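I spent most of last year replacing the range hood in our kitchen, so I'm putting what I learned in one thread. It's long. Mute me if you rent.

First, find out where your old hood sends the air. Ours sent it through a greasy filter and right back into the room. The previous owners had painted over the wall where a duct used to be.

Ducted beats recirculating if you fry anything. If you mostly boil pasta, save your money and change the charcoal filter on time.

I got quotes from 2 places. Wimum wanted to run the duct up through the bedroom closet. Feda wanted to go straight out the back wall. The back wall was shorter and cheaper, so Feda got the job.

The duct work took a day. Waiting for the wall cap took until May.

Measure from the stove to the bottom of the hood before you order. Then check the manual for the minimum. I ordered first and had to send one back. Return shipping was 117 dollars.

Noise matters more than I expected. The store runs them on low. Ask to hear high, and stand under it while you talk to somebody.

Also check the filters. Metal mesh ones go in the dishwasher. Ours get washed every couple of weeks and come out a little dull, but they work fine.

Total for the whole thing was some 3000 dollars with drywall and paint. I had planned on a lot less.

On shape: I went with a chimney style. It takes up cabinet space, so you lose a shelf for spices. Same general outline as the one in this play kitchen, with the sloped part and the controls along the front.
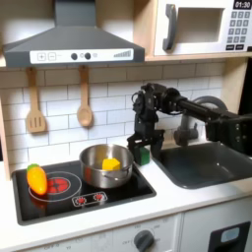

Chimney hood, toy version. Plus and minus on the left, knobs in the middle.

I'd take knobs over a touch panel again. Touch panels and wet hands don't get along.

Somebody asked about lights. Get warm bulbs. The ones that came with ours made soup look gray.

Next thread will be on the sink, once the faucet from Rønning gets here.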